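# zadosholm-grain

Tabular records of wood surface readings, kept by Ailsa Yule. The current release covers boards bought from two yards, Stoltthorpe and Buchanan, and stored indoors before measurement.

## Contents

- `boards.csv`: one row per board, 80 rows
- `readings.csv`: 2000 rows, keyed on `board_id`
- `units.txt`: column names and units

Moisture is a percentage of dry mass. Knot diameter is in millimetres, taken across the widest point. Knots under 2 mm are left out. Grain direction is recorded as `long`, `cross` or `mixed`.
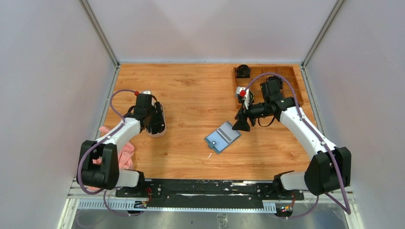
*Wooden tabletop with horizontal grain and small darker knots.*

Colour is graded by eye on a scale of 1 to 12, where 1 is the palest. Grades from Buchanan boards were entered twice and the lower value kept. Stoltthorpe boards have a single grade.

## Known problems

- 20 rows in `readings.csv` have no `knot_mm` value. Treat as missing, not zero.
- `yard` is spelt in lower case in `boards.csv` only.
- Oiled and bare boards share one colour scale. Filter on `finish` before comparing.

## Loading

```
python load.py --boards boards.csv --readings readings.csv
```

The Vonevon export format is no longer written. Old files can still be read with `--legacy`.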